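Paper, Card and Small Crafts > Sheets, strips and general moaning
Topic: Creases. Again. And what colour to back it with

9 replies

gluepot_gary
Posted Aug 21, 2025

Right, you lot got me into this so you can get me out. I have bought a pack of 100 sheets of plain white paper (Clatolis, the cheap one, yes, I know) with the intention of making hanging things for the hall. Long strips, big plain sheets behind, a bit of movement when the front door opens. My wife calls it "the bandages".

The trouble is the sheets mark if you so much as think about them. I lay two side by side on the table, go to square one up to the other, and by the time they're straight there's a dent where my thumb was. I've tried sliding them. I've tried picking them up by the corner. 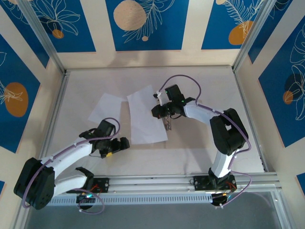 Anyway, before anybody says "buy better paper", I have 100 sheets of this stuff and a stubborn streak. What do people do about the handling? And does it need a backing colour, or will white on a cream wall do?

Mrs_Foldaway
Posts: 753

Buy better paper.

thirdshelfdown
Posts: 414

Ignore her, she says that to everyone. She said it to me about wallpaper.

Two sheets flat next to each other on a pale table is asking for trouble anyway because you can't see the edges. White on nearly white and you're lining things up by faith. Put something darker underneath. I use a square of ordinary brown cardboard, bigger than whatever I'm working on if I can get it, and when it gets grubby I go and rob another parcel. The Hellström mats are very nice and cost more than my table did.
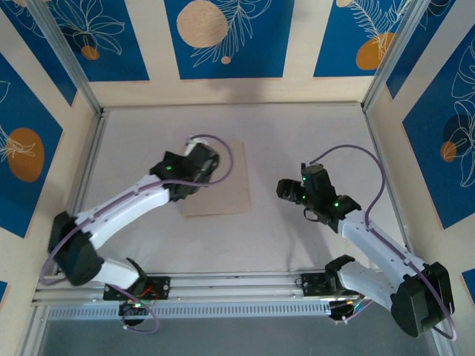
Brown card on the pale table, blue leaf panels behind

You'll notice I have no view on the bandages.

Mrs_Foldaway

Cardboard has a grain. Lean on a sheet with corrugated under it and you get stripes. Lovely if you wanted stripes.

thirdshelfdown

Only if you lean on it like a wardrobe. I said put it underneath, I didn't say iron on it.

norfolk_in_chance

Can we go back to the actual question for a minute. Gary, creases come from how you hold it when it's upright, far more than from what it's lying on. A big sheet wants holding near the top on one side and then left alone. Every extra place you touch it is another place it'll go grey. I did a run of them in June for a school fete and the first lot looked as if they'd been slept in.

What I do now is get the top edge level, pinch near the corner, let the thing drop under its own weight and wait. It will swing about. Let it. The urge to grab the bottom is very strong and must be resisted.

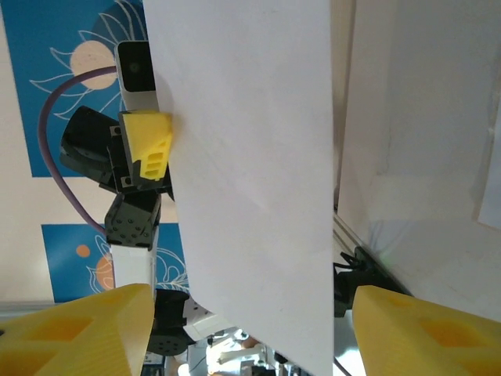
And the faint creasing low down matters less than you think once it's up, particularly in a hall where people are busy looking for their keys. The smudges do matter. Wash your hands, and if you've had the Roseo glue out, wash them again, as that stuff travels.

Colour: I'd have something with a bit of blue in it behind white. Plain cream is fine if you like it quiet. A busy print is a gamble. Leaves and big orange circles, for instance, I find cheerful, but I've been told by my own daughter that it's like being shouted at by a conservatory.

gluepot_gary

I like the leaves and circles! That may be the most damning thing said about them so far.

Tried the pinch and wait. It does hang better. I then grabbed the bottom. Sheet number whatever has joined the shopping list pile.

paperweight_pam

Has anyone mentioned strips yet? Everybody's on about sheets and the man said strips in his first line.
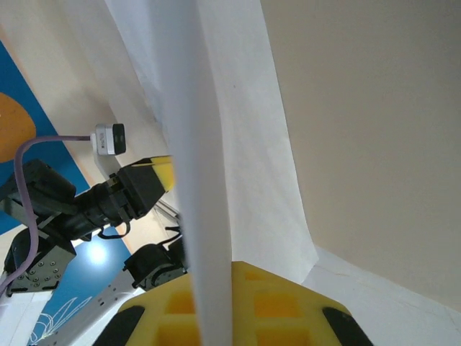 Posted by paperweight_pam in Sheets, strips and general moaning

A long narrow strip is much more forgiving than a sheet. It'll take a slight curve as it comes down and look as though you meant it. I'd hang mine in front of the big sheet, white on white, and let the shading do the work. A wrinkly sheet behind is a positive advantage there, it catches the light and gives the strip something to stand out from. So Gary, keep your failures and put them at the back.

The plain beige wall people will tell you to leave one side bare. I'm a plain beige wall person. Leave one side bare.

Cut them with a proper knife and a metal rule. I had a Norgate trimmer for a bit and it wandered off to the left by the end of every cut, so my strips all came out slightly flared, like trousers.

Mrs_Foldaway

A wrinkled sheet is a wrinkled sheet. Putting another one in front of it doesn't make it a design decision.

paperweight_pam

It does if you hang it straight.

norfolk_in_chance

I'm with Pam on the layers and with Mrs F on the wrinkles, which I realise helps no one. Soft folds, yes. Sharp ones look like it came out of an envelope. If the fold has a hard line in it, cut that sheet into strips and work round the line.

Also my Norgate trimmer is fine. Did you have it clamped?

paperweight_pam

Clamped to what?

gluepot_gary

Update for the two of you still reading. Cut three strips from the ruined pile, hung them in front of one of the less ruined ones. Wife walked past and said "oh, you've finished the bandages", which I'm taking as approval. Going to try blue behind it next, and thirdshelfdown, I've got a bit of cardboard under the cutting now and can finally see where the edge is.

How do you stop the strips twisting round when the door goes? Mine face the wall by teatime.

thirdshelfdown

Bit of card folded over the bottom. Or shut the door.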